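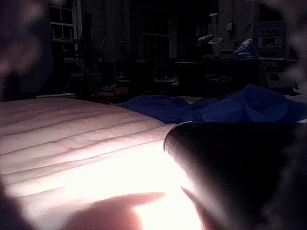

Floor first, then everything else

When we bought the old house in Drollorthorpe, I wanted to begin with the kitchen. My wife wanted the hall floor, and she was right. Under the carpet were boards with gaps of 6 millimeters, and one corner was lower than the rest — I could feel it with my foot.

I asked two companies for a price. The cheaper one wanted 1013 for sanding and oil, without repairs. So I rented a sander from Wido for the weekend and paid for nine new boards from a salvage yard.

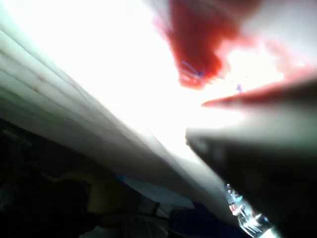 Privberg, March

I am writing this part at my brother's place, where I borrowed his long level. The low corner had a cracked joist under it. We screwed a second joist beside it and used around 600 screws in the whole hall. I did not plan for so many. 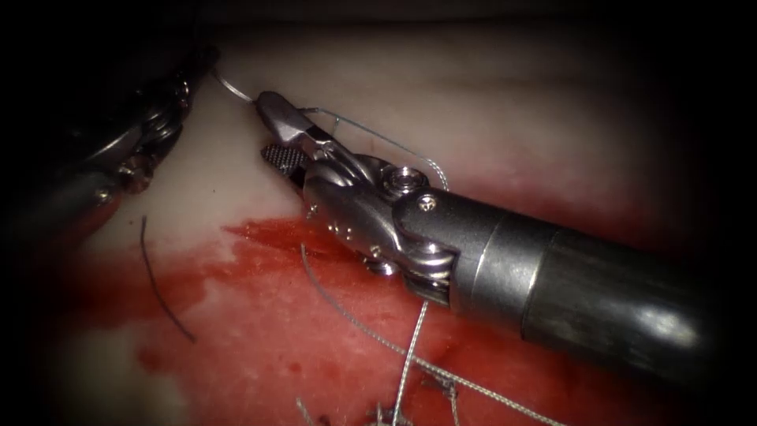
The sanding itself took one long day. Start with the rough paper and do not stop the machine in one place, or it makes a hollow. I have one hollow, near the stairs.

For the finish I still prefer hard wax oil. 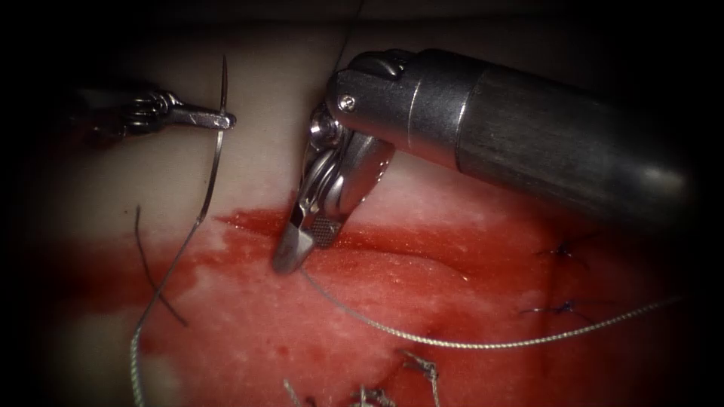 Donal Ó Riain wrote to me that oil is a mistake in a hall, and that I will be on my knees again in two years. Lacquer, he says, three coats. I have already bought the oil.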